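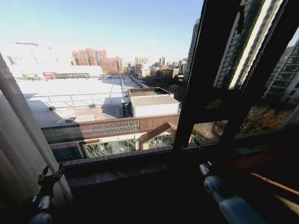 ホーム　窓まわり　家具　台所　掃除　古い記事　お問い合わせ

レースカーテン2種の使用感　Mavel(粗い織り)とClollinano(細かい織り)

2023年8月10日

冬に買ったレースカーテンを夏まで使ったので、感想をまとめておく。買ったのは1月で、同じ窓に生地の違うものを並べて吊っている。ひとつはMavelの麻風の粗い織り、もうひとつはClollinanoの目の細かいプリーツ入り。どちらもGrillariという通販の店で注文した。

もともと生地を混ぜるつもりはなかった。Mavelを先に買い、窓の幅に対して足りなかった分をあとから足すときに、同じものが欠品していてClollinanoにした。色はどちらも白系の名前がついていたので合うだろうと考えた。合うかどうかについては後ろのほうで書く。

部屋の条件

11階の部屋で、窓は大きい。枠は黒く、窓は外側へ押して開ける形になっている。窓の先は隣の建物の白い屋上で、その向こうに街が続いている。晴れた日はこの白い屋上の照り返しがかなり強く、直射の日が入らない時間でも室内がまぶしい。レースを選ぶときは、目隠しよりもこの照り返しをどうにかしたいというのが先だった。

遮熱や遮像をうたう生地も候補に入れたが、店で見本を見ると表面がつるつるしていて、部屋の中から見たときの感じが好みではなかった。日中に外が少し見えるくらいの薄さがほしかったので、機能をうたう生地は外した。西日がきつい部屋や、向かいの窓が近い部屋の人は、逆にそちらを先に検討したほうがいいと思う。

厚手のカーテンは前から使っているものがあり、今回は買い替えていない。以下はすべてレースだけの話になる。

注文から取り付けまで

Grillariの注文画面では、幅と丈、ひだの取り方、フックの種類を選ぶ。幅の選択肢は100cmが一番小さく、そこから刻みで大きくなる。両方とも一枚あたり幅100cmで注文した。大きい一枚にしなかったのは、洗うときに扱いやすくしたかったからで、これは正解だった。

採寸の説明は図がついていてわかりやすい。ただし丈の測り方は「ランナーの穴の下から」と書いてあるだけで、床までの長さから何センチ引くかは注文する側に任されている。掃き出し窓なら少し引く、と小さい字で書いてあるが、見落としやすい場所にある。私は一枚目のときに見落とし、二回目の注文で気づいた。結果として、あとから買ったほうも長さをそろえるために同じ寸法にした。

届いた箱は薄く、カーテンは畳んでビニールの袋に入っていた。Mavelのほうは折り目がはっきりついていて、吊ってから折り目が気にならなくなるまで一週間ほどかかった。霧吹きで湿らせて下に引くと早い、と同封の紙にあるとおりにやったら、そこだけ先に伸びて裾の線が少し波打った。全体を均等に湿らせるか、何もせずに待つほうがよい。Clollinanoは形状を固定する加工がしてあるそうで、袋から出した時点でひだの位置が決まっていた。吊って終わりで、手間は一番少ない。

レールはPisharodyの静音タイプに替えてある。これはカーテンとは別の買い物で、前のレールは動かすたびに音がした。ランナーの穴が小さめで、Mavelに付属するフックは入れるときに少し力がいる。Clollinanoのフックはそのまま入った。他社のレールで使う人にはあまり関係のない話だが、Pisharodyを使っているならフックだけ細いものに替えておくと作業が楽になる。

Mavel　麻風の粗い織り

糸の太さにむらがあり、織り目がかなり開いている。近くで見ると布というより網に近いところもあるが、離れて見ると普通の白いレースに見える。色は少しだけ黄みのあるオフホワイトで、真っ白を想像していると違うと感じるだろう。

日中は生地を通して外の低い建物の形がぼんやりわかる。色も薄まって、ベージュや薄い水色のかたまりに見える。景色を見るためのものではないが、外の天気や明るさの変化はちゃんとわかるので、閉めたままでも閉じこもった感じがしない。朝から夕方まで机に向かう日は、この程度の見え方がちょうどよかった。

まぶしさについては、期待していたよりは抑えられている。織り目が開いているぶん光はよく入るが、屋上の白がそのまま目に入るのと、布一枚でばらけて入るのとではかなり違う。画面への映り込みも減った。真昼だけは足りず、厚手のほうを半分引く日もある。

重さは一枚で約325g。見た目から想像するより軽い。軽いので、窓を開けるとよく動く。風のある日は室内側に大きくふくらみ、窓際に置いた軽いものを払うことがある。裾は布が重なって少し厚くなっているが、重りの役目をするほどではない。風の強い日は端に寄せて束ねている。

引っかかりには弱い。窓の金具に糸が一本かかって引きつれたことがある。裏から針で戻したら目立たなくなったが、猫のいる家や、指輪をしたまま開け閉めする人には向かないと思う。

Clollinano　細かい織りのプリーツ

こちらは糸が細く、表面がなめらかで、縦のひだが狭い間隔できちんと並ぶ。ホテルのカーテンのような整い方をしている。ひだが深いので同じ幅でも布の量が多く、そのぶん外は見えにくい。

日が当たると生地が温かいクリーム色になる。朝の光では白に近く、日が回ってくると色が出てくる。下のほうは光から外れて、もう少し黄色がかった茶に見えることもある。商品ページの写真は冷たい白に写っていたので、初めは違うものが届いたのかと思った。白い壁に合わせて真っ白をそろえたい人は、見本の布を取り寄せて自分の窓で確かめてから買ってほしい。見本は無料で、切手ほどの小さいものではなく手のひらくらいの大きさのものが来る。

開け閉めはなめらかで、端に寄せたときの収まりがよい。Mavelは寄せるとふわっとした束になるが、こちらは蛇腹のように畳まれて幅を取らない。窓を全部開けたいときにはこの差が大きい。

不満は裾の広がりで、下に行くほどひだが開いて床の上に向かって外へ張り出す。加工の癖だと思うが、何か月たっても落ち着かない。ひだの折り目に沿って指でつまんで直すと数日は収まり、窓を開けるとまた広がる。丈をあと少し短くしていれば気にならなかったかもしれない。これは注文時の寸法の問題でもあるので、生地だけのせいにはしない。

2種を並べて吊ると

閉めた状態で、二つの生地の境目に細い縦のすき間ができる。重ねて引けば閉じるが、Clollinanoのほうはひだの形を保とうとするので、手を離すと少し戻る。気になる日は洗濯ばさみで裏から留めている。磁石つきのカーテン用の留め具も売っているが、軽い生地につけると布が引っ張られて形が崩れそうで試していない。

色の差は曇りの日にはほとんどわからない。晴れた日は織りの粗さの違いがそのまま明るさの違いになり、別の布だとすぐにわかる。私は使っているうちに慣れたが、客の目に入る居間なら最初から同じものでそろえるほうが無難だろう。寝室や仕事部屋なら、手前に粗いほう、明るすぎる側に細かいほうという分け方もできる。
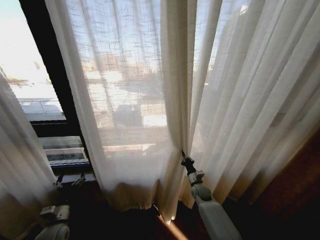
洗濯

両方とも家の洗濯機で洗える表示がついている。フックを外し、ひだに沿って畳んでからネットに入れ、弱い水流で洗って短く脱水し、レールに戻して吊ったまま乾かした。夏なら午前中に洗って昼過ぎには乾く。

Mavelは洗うと丈が少し縮んだ。床すれすれだったものがわずかに浮いたくらいで、使うぶんには困らない。説明書にも縮むことがあると書いてある。織り目が開いているせいか、ほこりは落ちやすい。洗ったあとは生地が少しやわらかくなり、吊ったときの線が前よりきれいになった。

Clollinanoは縮みがわからない程度で、ひだもそのまま戻った。ただしネットの中で畳み方がずれていた一枚だけ、斜めに細い折り線が入ってしまった。もう一度洗って畳み直したら薄くなったが、消えてはいない。急いで詰め込まないほうがいい。

アイロンはどちらにも当てていない。

窓を開けて使うときの注意

外に開く窓なので、カーテンが窓の動きを邪魔することはない。内側に開く窓の場合は、ひだの深いClollinanoは布の量が多いので、端に寄せても当たる可能性がある。寄せたときの幅は商品ページに載っていない。Grillariに問い合わせたら翌日に数字を教えてくれたので、必要な人は聞いてみるとよい。

外開きで困るのは、布が外へ吸い出されることのほうだ。部屋のドアを開けたまま窓も開けると風が抜けて、Mavelの裾が窓の外に出ることがある。外側の枠に触れると黒っぽい汚れがつく。汚れは中性洗剤で落ちたが、枠を拭いておくほうが先だった。今は窓を開ける前にカーテンを端に寄せ、換気が終わってから閉めている。

夜の見え方

夜に部屋の明かりをつけると、どちらも外から見えると考えたほうがいい。Mavelは特に、人の形がわかる程度に透ける。Clollinanoは布の量が多いのでいくらかましだが、これだけで夜を過ごすのは勧めない。厚手のカーテンと組み合わせるのが前提の商品で、商品ページにもそう書いてある。

耐久性と値段

4か月を過ぎたころに、Mavelの上端の縫い目がひとつほつれた。フックを差す部分の横で、レールの穴が小さくて無理に押し込んだところだった。自分で縫って直し、そのあとは問題ない。縫製そのものは均一で、脇の処理も丁寧なほうだと思う。Clollinanoには今のところ傷みがない。

値段はMavelのほうが安い。Clollinanoは加工の分が乗っていて、同じ寸法で比べると差がはっきり出る。ひだの整い方と寄せたときの収まりに払えるかどうかで決めればよく、光のやわらかさだけならMavelで足りる。

買い足すなら

もう一部屋分を買うことになったら、Mavelを選んで幅に余裕を持たせる。今の窓では足りない分をあとから補う形になったので、初めから一枚多く頼んでおけばよかった。丈は縮む分を見て、今と同じ寸法にする。フックは細いものを別に用意する。

Clollinanoは、窓を全部開けることの多い台所のほうに向いていると思う。火のそばで使えるかどうかは、商品ページに防炎の表示が見当たらなかったので、Grillariに確認してから決めるつもりでいる。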